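Informe de proyecto: puesta a punto de la celda de dos brazos "Skullo"
Diciembre de 2022

Cuando nos repartieron los temas yo quería el de visión, lo confieso, pero me tocó mantenimiento y montaje con Efraín Pacheco y al final me lo he pasado genial (bueno, casi siempre). Nuestra profesora, Graziella Valentini, nos dio la celda tal como la dejó el grupo anterior: un robot con pinza en el lado izquierdo y mano de cinco dedos en el derecho, un cuaderno con media docena de notas y una bolsa de tornillos sin etiquetar. El encargo era dejarla lista para trabajar en mesa y escribir una rutina de cuidado que pudiera seguir cualquiera de segundo.

Lo primero que miramos fue el brazo izquierdo, que se quejaba en los giros largos. Pensamos en el reductor, en la fuente, en todo lo complicado, y era el cable negro que baja por fuera del brazo: iba demasiado tirante y en cada vuelta frenaba la muñeca. Lo soltamos, le dimos más holgura y lo volvimos a sujetar con bridas nuevas. Efraín apretó la primera brida de más y hubo que cortarla — esa tarde gastamos unas cuantas. Ahora el cable hace un bucle hacia el suelo antes de seguir su camino y el brazo gira sin protestar.

Después vino la pinza. El dedo tenía juego, se notaba con la mano, y lo corregimos apretando los dos tornillos de la base con fijador suave. El par lo tomamos de la hoja de Danex, que es quien nos vendió los recambios, y lo repasamos después de 25 ciclos de abrir y cerrar. Luego dejamos la pinza haciendo 1.000 ciclos en vacío mientras nosotros redactábamos la parte teórica, y al volver seguía sin juego. ¡Qué alegría, de verdad!

Para la prueba de agarre montamos la mesa con un mantel crema, el biombo detrás y objetos bien distintos entre sí: cubos de espuma, pollos de goma, una bolsa de aperitivos, una bandeja de acero y la botella de plástico, que era la que más miedo nos daba por lo que resbala.

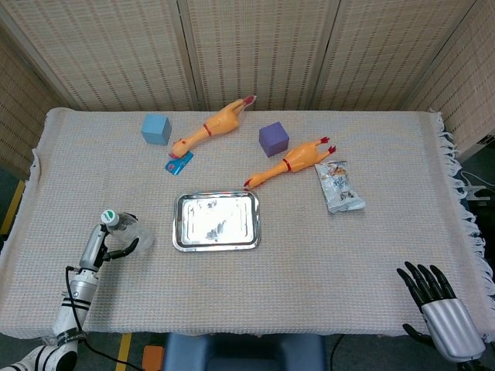

Figura 1. Prueba de agarre con la botella en la pinza izquierda; abajo a la derecha, la mano de cinco dedos abierta.

La botella queda inclinada, con el tapón hacia arriba, y eso nos dio para discutir un buen rato. Efraín quería repetir la calibración entera. Yo prefería tocar solo la altura de aproximación, y como no nos poníamos de acuerdo hicimos las dos cosas en orden: primero la altura, luego el cero de la muñeca. Con la bandeja tuvimos otro problema, los reflejos del acero confundían a la cámara de la cabeza, así que bajamos la exposición y movimos el foco del techo. No es perfecto pero se puede trabajar.

La mano derecha la tocamos menos. Limpiamos los dedos con un paño apenas húmedo, comprobamos que abrieran del todo y anotamos la posición de reposo, que no estaba escrita en ningún sitio. El pulgar nos costó más que los otros dedos porque en el programa de Ekenum el sentido de giro viene invertido, y tardamos una mañana en darnos cuenta.

La rutina que proponemos es corta. Antes de encender: mirar el bucle del cable, pasar la mano por las bridas y comprobar que no haya nada en el recorrido de los brazos. Con el robot en marcha: abrir y cerrar pinza y mano, llevar los dos brazos a reposo y apuntar cualquier ruido en el cuaderno. Cada 8 sesiones toca revisar los tornillos del dedo. En total se va un cuarto de hora, algo más si es la primera vez.

Nos queda pendiente ordenar los cables del suelo a la derecha de la mesa, que siguen a la vista, y pedir un juego de dedos de repuesto. Graziella ya tiene la lista.

Trabajos relacionados
- Celda Thaweesak: cambio de correas y tensado
- Calibrar una muñeca sin volverse loco (apuntes de taller)
- Skullo, primer montaje: memoria del grupo anterior
- Iluminación y reflejos en mesas de prueba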